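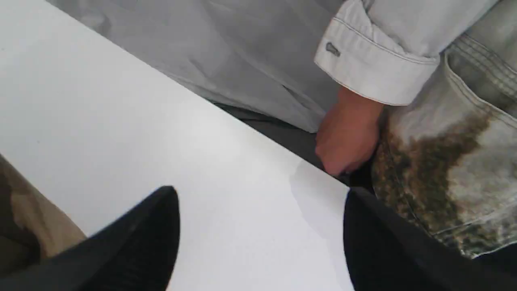 gripfoot: The part I don't get is the labeling. You had people do the task by hand with the gripper, fine, but who decides when one try ends and the next starts? If that's done by eye afterward, the 800 means nothing to me.

matei_bench wrote:
Fair. Labels come from finger width plus wrist motion, no one marks them by eye. Width stays flat for 12 steps and the wrist is slow = cut. That's it. Very dumb rule, I know.

Should have put this in the first post. Writing fast, build is running.

What we compared:
Policy A — trained on all 800 tries, wrist view only
Policy B — same tries, wrist view plus a fixed overhead view
Same net, same 128 input size, same seed. Tested on crumpled paper on the white table, at the Kestville bench.

A did better on paper. Not by a little. B did better on getting back after a miss.

slowloop: "Not by a little" is not a number

matei_bench wrote:
Numbers are in the writeup, dated 7/13/19. I'm not pasting the table here, the forum eats the columns every time.

slowloop: Then at least say how many seeds. You said "same seed". One seed? That's one run each. I've had the exact same config come out best and worst in the same afternoon.

matei_bench wrote:
2 seeds for A, one for B. Yes it's thin. B takes much longer to train and we share the machine with the Murik people.

pale_otter: So the headline is really "A beat B, once or twice". I like the idea but would't call that a result yet.

gripfoot: I'd be kinder than that. The paper case makes sense to me. From overhead a crumpled sheet is a brown blob. From the wrist you get folds, ridges, shadow, something to close on. At 128 you lose all of that from above.

pale_otter: Or the overhead view was just badly placed. Did anyone move it and retrain?

matei_bench wrote:
No. On the list.

More on the paper since two people asked in messages. The brown stuff is hard for us for a boring reason: shape changes on every touch, so no two tries start the same. The cut rule also gets confused when the fingers are near it but not closing. Width is flat, wrist is slow, rule says "done". Nothing is done. We ended up with a bunch of short junk clips in the set from approaches like this one, fingers open, paper on the one side and bare table between them.

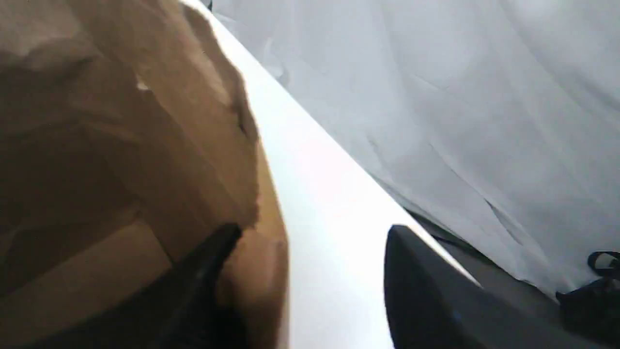 Things to fix before the next round

1. Cut rule needs a third signal. Thinking motor current, if Jaris exposes it. Last time I looked in May it didnt.
2. Drop the short junk clips and retrain A. If A gets worse I'll be very confused.
3. Second and third seed for B.
4. Move the overhead view closer, retrain, see if pale_otter is right.

slowloop: Do 3 first. Everything else is noise until you do 3.

gripfoot: Disagree, do 2 first. Cheap, and it hits both policies. If the junk clips are teaching it to stop early then your seeds are just measuring junk more carefully.

slowloop: Then he's comparing a cleaned A to a dirty B.

gripfoot: Clean both obviously

pale_otter: Also does the policy ever see people in view? I had a wrist-only net that learned to slow down whenever a sleeve showed up, since all my demos paused there. Took me weeks to find it.

matei_bench wrote:
It does, sleeves and hands at the table edge, some gray cloth too. Never checked for that. Will mask that side and rerun the eval — no training needed so I can do it tonight.

pale_otter: Post it even if it's bad please

matei_bench wrote:
Will do. Order is 2 on both, then 3, then 4. Jaris question goes in its own thread.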